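Zikard Mobile Manipulation Safety Practice
Progress report to the Lauritsen Fund, period ending December
Prepared by Tarmo Liepiņa, Odstead site

1. Status of the draft rules

Draft 2 of the practice rules was sent to the reviewers at Drellstead in December. It covers two-arm mobile robots working near household furniture. Comments on reach limits and gripper states have been received. Comments on stopping behavior are still open.

2. Simulation work

Rule 4 requires every reach task to be run in simulation before it is released to hardware. A total of 2,210 runs were logged in the period. Each log must hold the joint positions, the state of both grippers and the view from the robot. Rule 5 treats each arm as a separate hazard: an arm that is not assigned to the current reach is still checked against nearby surfaces. Reviewers asked for cases with one gripper close to furniture and the other raised.
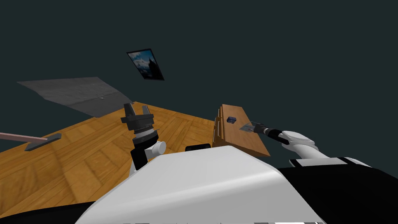
3. Changes to the rules

Rule 6 now sets a minimum clearance of 30 mm between an idle gripper and any fixed surface. The earlier draft gave no value. Rule 7 limits the approach speed to 100 mm/s once the gripper is within 200 mm of furniture. Long-handled objects left on the floor must be entered in the hazard list, even when they lie outside the planned path.

4. Open items

The rules do not yet say how a tilted robot view should be handled in review. Drellstead has proposed that the tilt angle be written to the log with each saved view. We support this, and the change to the logging software is in progress.

No change to the budget is requested. Draft 3 will go to Lauritsen together with the updated hazard list.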